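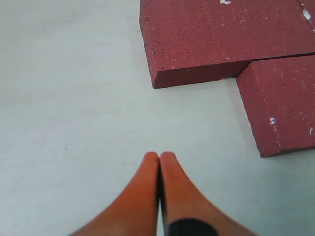 The Tresel Wall is a novel by Balthasar Rainer, first published by Belstead. It follows two sisters, Ines and Maud Montoya, who inherit a half-finished house in the hill village of Golholm and spend one winter trying to make it fit to live in.

Plot

The story opens in December, when Maud arrives in Golholm after years of silence between the sisters. Ines wants to sell the property. Maud wants to stay, and begins repairing the boundary wall their father left unfinished. A neighbor's claim to part of the land forces the two to go through his letters, and the second half of the book moves between their winter and his early years in Tresel.

Style and publication

The novel is 154 pages long and divided into 2 parts, the first told by Ines and the second by Maud. The chapters are short - several run to a single paragraph. An early draft was written entirely in the third person.

Reception

Critic Yogesh Srivastava praised the dialogue but found the land dispute thin. A later paperback added an afterword by Rainer and a map of the village.

See also

Domestic fiction
Epistolary novel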